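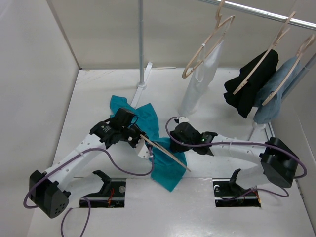
Gerrit Magagula
Staff writer, Huseo

Twelve years ago the repair shop Stomus had one sewing machine and a table by the window. Today it mends coats, trousers and wedding dresses for people from the whole valley, and in November it repaired 293 pieces, the most in one month until now.

The owner received me between two customers. I asked first what people bring most often. "Zippers," she said. "Always zippers. A good winter coat can live very long, but the zipper is tired after a few years."

She learned the work from her aunt, who did not allow her to use the machine in the first year. "I only opened seams. I was angry then. Now I see how a garment is built before I touch it."

Does she sometimes refuse a job? She thought for a moment. "Yes, when the cloth itself is weak. If I sew there, it will tear next to my seam, and the customer has paid for nothing."

At the back she keeps a cabinet with 4000 buttons, sorted by size and not by color. Many came from a tailor who closed his business. For those she paid him 1000 in cash, and she still finds it a fair price.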